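The Long Table at Nallham

By Ghizlane Amrani

I grew up in a family that ate supper in shifts, so I came to the idea of a long Sunday lunch late and a bit suspicious. Then I moved to Nallham, population 760, and in my first September there a neighbor knocked at ten in the morning to ask if I could bring a salad for 13. I had one head of lettuce and a jar of olives. I went anyway, and I have hardly missed a week since.

The lunch moves from house to house, and the host makes the soup. Jayson Castillo's is the one people talk about all winter, a thick white bean thing with so much garlic that you carry it home on your coat (my dog followed me from room to room until bedtime!). He learned it from his grandmother, who cooked on the ferries out of Temeck, and he still makes it in her dented pot, which takes up two burners and part of a third.
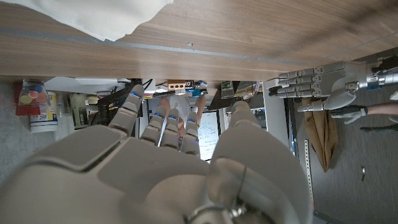
What surprised me most was how slow it all is. Soup goes out at one, and there's a good 45 minutes before anyone so much as looks at the main dish, and in that time you hear about knees, grandchildren, the price of heating oil and whatever the school board has done now. I used to fidget. These days I bring my knitting and get through a few rows between the bread and the chicken.

If you'd like to start one where you live, begin small. Six people is plenty, and paper napkins are fine. Ask everybody for one dish and don't worry if you end up with four potato salads, as we did at Jayson's last spring. We ate every bit of them, and Jayson sent me home with the leftover soup in a pickle jar, still warm, wrapped up in a dish towel I keep meaning to give back.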